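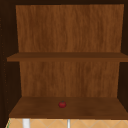 September 19, 2019

**Finish trial, interior woodwork, Narnthorpe job. Second round.**

Carrying on from the March panels. Those were done on offcuts of mixed thickness with whatever was open on the shelf, and the results can't be used for much except to say that the Harries waterborne raises grain badly on the first coat and that the old oil varnish is too yellow for the client. This round uses one board, planed together and cut into panels in sequence, so grain and density should be as close as we can get. Panel codes are penciled on the back, lower left. Don't sand the backs.

Products in this round:

- Harries waterborne clear, satin
- Hullik oil-modified clear, satin
- Hullik wiping oil (one panel only, for color comparison)
- Flinier grain filler, neutral, under half of the Harries and half of the Hullik panels

The Flinier tub is the new one. The old tub had skinned over and was thrown out. Filler from the two tubs should not be compared.

## Surface preparation

All faces scraped first, then sanded by hand with a cork block, along the grain only. No machine sanding on this set. In March the random orbit marks showed through the waterborne as soon as the panels were held near the window, and it was never clear whether we were judging the finish or the scratches under it.

Dust removed with the vacuum brush and then a cloth barely damp with water. The oil panels got a dry cloth only. Tack cloths were left out altogether. At least one of the March craters looked like wax or resin transfer, and the cheapest way to rule that out is to stop using them.

Grain was raised on purpose on the waterborne panels: wiped with clean water, left to dry overnight, knocked back lightly. Do this with fresh paper but very little pressure. Paper that cuts too freely opens new fibers and the whole exercise starts again. The test is to drag the back of a fingernail across the grain. If it catches, another light pass.

## Filler

Thinned slightly with water to a heavy cream and worked in across the grain with a plastic card. Surplus taken off on the diagonal. The working time is shorter than the label suggests with the heater on. Do one panel completely before starting the next. On the second panel I spread the whole face before going back for surplus and had to sand a ridge off near one end. It's marked on the back, and any patchiness in that area should be ignored when judging.

Color of the dried filler is a shade paler than the bare wood. It disappears under the Hullik clear. Under the Harries it stays visible in the larger pores as a faint chalky fleck, mostly at low angles. A little dye in the filler would probably fix it. Not tried yet.

## Coating

Brushed, all panels flat on pins. Weighed the Harries can before starting: 685 g including lid. Weight after each coat goes on the sheet inside the cupboard door, not here, so that there is only one copy of it.

Harries, first coat. Thin, laid on quickly, tipped off once. It levels well if left alone. Going back into it after a minute leaves a drag line that does not flow out. Even with the grain pre-raised there was some roughness after drying, much less than in March.

Harries, second and third coats. Scuffed between coats with 400 grit, used dry, by hand with no block. The dust should come off as white powder. If it balls up on the paper the coat is too soft and needs more time. It balled up at one corner of the unfilled panel, where the coat had pooled, so that panel was held back and recoated later than the others.

Hullik clear, all coats. Slower and easier. It stays open long enough to correct a run. Picks up dust for the same reason, and every panel in this group has a few nibs. Rubbing out the last coat would remove them but would also change the sheen, and the client picked the sheen from an unrubbed sample.

Hullik wiping oil. Flooded on, left, wiped dry. Used only as a reference for color. It is not a candidate for anything near water.

Rags from both Hullik products were spread flat outside and then put under water in the lidded can. Please keep doing this, including for a single small rag.

## Cure

Panels stood on edge in the rack with air on both faces for 72 hours before any testing. That is enough to handle them and not enough for full hardness in either product. One panel of each finish is being kept back for testing at a much later date and should stay in the rack. They are marked HOLD.

Smell from the Hullik was still obvious when the rack was opened. From the Harries, nothing that I could notice.

## Water spotting

Method as before: a measured drop of tap water on the face, covered with a watch glass to stop it drying off, then wiped and looked at under a low side light. Repeated on the same panel in a fresh place with a longer contact time. A second series used a wet cotton pad pressed on the edge of the panel, where a door or shelf normally fails first.

Face results, short contact: no mark on any film finish. The wiping oil panel showed a dull ring that faded partly by the next morning.

Face results, long contact: the Harries went cloudy under the glass and cleared again after the panel had been left uncovered. No raised grain that could be felt. The Hullik clear showed nothing at any stage. The filled and unfilled versions behaved alike in both cases, so the filler can be chosen on looks alone.

Edge results are less tidy. End grain took up water on every Harries panel with three coats. The wood darkened just behind the edge and a slight swelling could be felt with a straightedge. An additional coat on the end grain only, put on before the first full coat and sanded flat, reduced this a good deal. The Hullik clear was better on end grain at the same number of coats, though one arris was sharp and the film had pulled thin along it. Water got in there.

Note for the drawings: ask for all arrises to be eased before finishing. A sharp corner can't hold a film, whichever product is on it. This came up in March too and did not make it onto the drawings then.

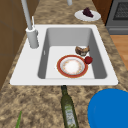

## Soap and grease

Dish soap solution, olive oil, strong coffee, vinegar. One patch of each on each panel, same layout on all of them, template in the drawer.

- **Soap solution.** Harries softened slightly at long contact. A thumbnail left a line, which was gone the next day. Hullik unaffected.
- **Olive oil.** No effect on either. Wiped clean with a dry cloth.
- **Coffee.** No stain on the film. Some color caught in open pores on the unfilled panels, both products. This is the one place where the filler seems to earn its extra labor.
- **Vinegar.** No effect on the Hullik. A slight loss of sheen on the Harries, visible only beside an untouched area.

The softening under soap bothers me more than the clouding under water. It may be nothing more than an incomplete cure, and the HOLD panels will answer that. Until then I would not put the Harries on the inside of a cupboard door under a basin, or on anything that gets wiped down daily.

## Color

Judged at the north window, panels upright, against a bare offcut from the same board.

The Harries is close to the bare wood, perhaps a little cooler. The Hullik clear is warmer and brings out more contrast in the grain. The wiping oil is warmer again. Put side by side, the first two could not be mixed on one piece of furniture, and I doubt they could be mixed in one room. The Hullik will also go on yellowing, by how much we can't say. An offcut of each has been half covered with foil and taped to the window frame for this.

## Adhesion

Crosshatch with a new blade and tape, pulled sharply. Hullik clean. Harries clean on the unfilled panels. On the filled panels the Harries lost a few small flakes along the cuts, and the flakes had filler on the back of them, so the weak layer is the filler and not the bond of the finish to it. Left to dry longer before coating, it might hold. The Flinier label gives a drying time for normal conditions and the shop was cool on the day. Worth repeating with the filler left overnight.

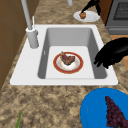 Can the Harries go over the Hullik clear, to get the water resistance of one and the sheen of the other?

Only after the Hullik has cured hard and been scuffed all over, and the warm color of the Hullik would still show through, which defeats the purpose on this job.

## To do

1. Repeat filled Harries panels with overnight drying of the filler. Adhesion test only.
2. Try a trace of dye in the filler. Keep a note of drops per weight, on the same sheet as the coat weights.
3. End-grain sealing coat: compare Harries thinned with water against Harries straight from the can.
4. Rework the sharp arris on the Hullik panel and repeat the edge test on that side.
5. Order paper. The 400 is down to the last 6 sheets.
6. HOLD panels stay in the rack.

Provisional position for Narnthorpe: Hullik clear, unfilled, on anything near water – Harries elsewhere only if the client accepts a visible color difference between rooms. If one finish has to do for everything it should be the Hullik, with the yellowing explained in writing before they sign off. Samples for them to be cut from the remaining length of the same board. It is standing behind the bandsaw with a chalk cross on the end, please leave it there.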